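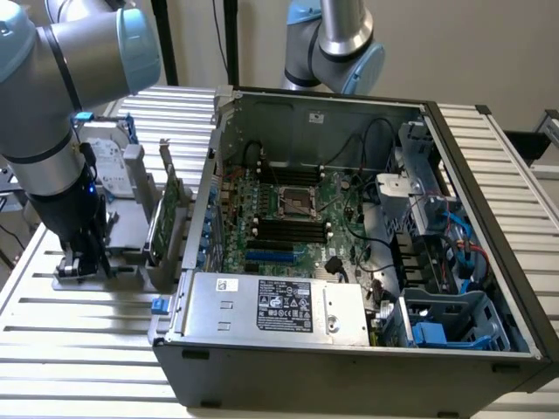

Workstation rebuild month is back!

July means one thing for those of us who like the insides of computers, and that's the summer rebuild. Once again we're taking in tired desktop towers, stripping them back, giving them a proper clean and putting them together again with better parts than they came with. Last year we got through 249 machines. This year the target is 516, which made a few people go pale when it was read out, but I think we'll do it.

What I love about the big old workstations is how much room there is in them. Lay one on its side, take the panel off and you can see straight away how it all fits together: the socket in the middle with its metal frame and lever, memory slots on both sides of it, the blue expansion slots further down, and plenty of space to get your fingers in. If you've only ever opened a slim family PC (or a laptop, heaven help you) it's a real treat. Everything has a place and you can reach nearly all of it without swearing.

A few notes for anyone joining a bench for the first time.

Start with the case flat on the table. Please don't work on a tower standing up, however quick the job looks. Heavy cards sag, screws roll off into the dark, and you'll spend longer hunting for them than you saved.

Look at the cables before you touch any of them. They have a way of bunching up along the top of the case, and one black cable looks very much like the next. Take a quick photo on your phone, then unplug. I've been doing this for years and I still take the photo!

Treat an empty CPU socket as the most delicate thing in the building. Keep tools, sleeves and cups of tea well away from it. When the new processor goes in, line up the corner mark, lower it straight down, let it settle under its own weight and only then bring the lever over. If it wants forcing, stop and call someone across.

Memory next. Open the latches at the ends of the slot, match the notch, and press evenly until they click. Fill the slots in the order printed in the manual, as the bigger boards are fussy about it and will sulk at start-up if you've guessed.

Expansion cards and drives go in last. Hold cards by the edges or the bracket, never by the gold contacts, and keep them upright in a holder while they wait their turn. Drives should go into their carriers before they come anywhere near the case. Check the label against the job sheet while you can still read it, too. Once a drive is in its bay you'll be on your knees with a torch.

We've had a lovely response to the call for parts. Honeck sent over a crate of memory, and Hämmerli cleared out a storeroom and found us 200 hard drives, every one of which needs wiping and testing before it goes near a customer. If you enjoy a quiet afternoon with a progress bar, this is your moment. Juvora has lent the long tables again, so there's space to spread out properly and no more balancing a side panel on a chair.

Wálter Valderrama is running the beginners' bench, mornings from half past nine. He's a wonderfully patient teacher and will happily explain what a capacitor does for as long as you're willing to listen. The Premora room has the more advanced work, mostly machines that won't start and won't say why. Those are my favourites. Last year one of them had us beaten for two days and the culprit was a stray screw behind the board.

Bring a small cross-head screwdriver if you have one you like, and something with short sleeves. We've got wrist straps, brushes and more compressed air than is sensible. Lunch is soup and rolls at one.

To put your name down for a bench, reply to this newsletter or ring the workshop on extension 2769. Finished machines start going out to their new homes at the end of the month, and we could do with a couple of people who have large cars.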